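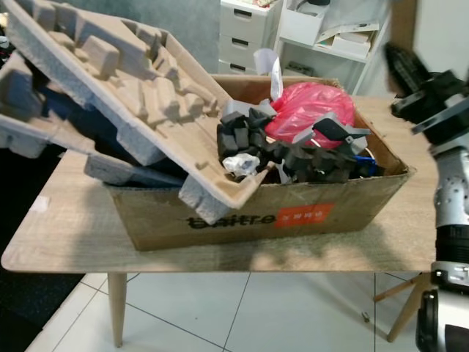

Isn't this just a very expensive way to tidy a table? A reader left that under my last post, when I mentioned that I was going to the open day at Bretmont, and I took the question along with me. I even asked it. The reply from one of the people at the controls was that tidying is hard to do, and that if an arm can cope with a table full of junk it can cope with a lot of other things. I'm still not sure that answers it, but I came home more interested than I was when I left.

Bretmont is the old office building on the east side of Dodbridge, past the tire place. A small company called Mladenović has the ground floor and works on a project there under the name Sikach. They opened the doors for one afternoon. It cost nothing to get in, but you had to book a slot, and the slots were 15 minutes each. I booked two in a row so I wouldn't be rushed. That turned out to be allowed.

I drove 70 miles to get there, and the parking is bad. If you go to the next one, use the lot behind the building and walk around to the front. The back door is locked and there is no sign telling you so.

I had expected something like a trade show, with a stage and someone wearing a headset. It was much more like visiting a workshop. The tables were ordinary tables, the floor was white tile, and most of what the arms had to deal with was the kind of stuff you would find in a recycling bin or a desk drawer. Packing material, bottles, wrappers, a soda can. There was a short talk at the door about where to stand and what not to touch, and then they got on with it.

The first thing I noticed was how slow it all is. Videos of robots online are often sped up, and I had forgotten that. In the room, an arm goes toward a piece of foam, stops, backs off a little, and goes in again from a different side. You end up leaning forward as if that would help. A few times everyone in my group went quiet over one scrap of plastic.

Soft things gave it the most trouble. A box has sides and an arm can find them. A plastic bag changes shape as soon as it is touched, and foam tends to bring its neighbors along with it. One piece came up with a second piece hanging from it, and they both went back on the pile. I do the same thing when I unpack a parcel, of course, but I have fingers and I can feel what's happening. 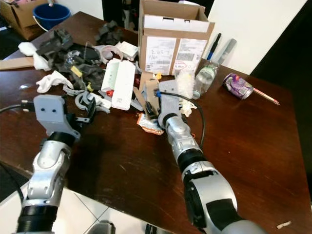

I asked how they decide what goes on a table. Nothing gets bought for it, they told me. People in the building save their trash and odds and ends, and every so often a table gets filled up again. They used to lay things out in neat rows, back in February when they had only just moved in, and they stopped because the arms did fine with neat rows and then got stuck on anything else. I can see the sense in that. My own kitchen table has never had a neat row on it.

I also asked about the gray parts at the ends of the arms. Those are 3D-printed, and they get changed a lot – a finger gets a bit longer or a bit flatter, they try it for a few days, and then they keep it or they don't. Someone handed me an old one to hold. It was lighter than I expected and had a rough edge where it had been rubbing on something. I liked seeing that. A lot of this work seems to be plain fixing and fiddling, the same as in any garage.

There was a chance to drive an arm yourself, if you were willing to wait. I waited. You get a pair of handles, and the arm more or less does what your hand does, but a little behind. My job was to pick up a cardboard box lid and put it down somewhere else. I missed it twice, then got hold of a corner and dropped it on the wrong side of the table. A boy of maybe ten had his turn after me and did it on the first try, then asked if he could do it again with his other hand.

While you wait you can look at a screen with the views from the small cameras on the wrists. I spent a good while on those. When a gripper is pointed down you see the table very close up, and it all looks huge. When an arm is parked pointing up, you get this.
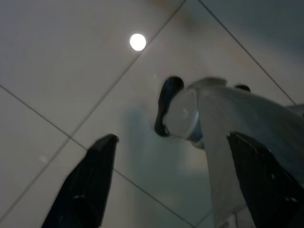

Wrist camera view: gripper open, ceiling light behind it.

I found that screen more useful than the talk. You can see how much of the picture the gripper itself takes up, and how little is left over to work with. Try picking up a pencil while looking through a paper towel tube and you'll have some idea.

A few things I would change. The room is warm and there is nowhere to sit. The handout is two pages long and never says what the project is for, although the staff will tell you if you ask. And the talk at the door could be half as long, as most of us only wanted to get to the tables. On the other side, everyone working there was patient, and they were happy to say when something hadn't gone well. One run was stopped halfway through because a cable had caught, and they simply told us that, fixed it, and started over.

Back to the question about the expensive tidying. I put it to a second person near the end, and she said she would be glad to have it do her garage by the time she retires. I didn't ask when that would be.

They plan to hold another open day when the weather is better. There is a mailing list, but you have to sign up on paper at the front desk, so I did. If I hear a date I will put it here.

Posted 20/12/2021 in Days Out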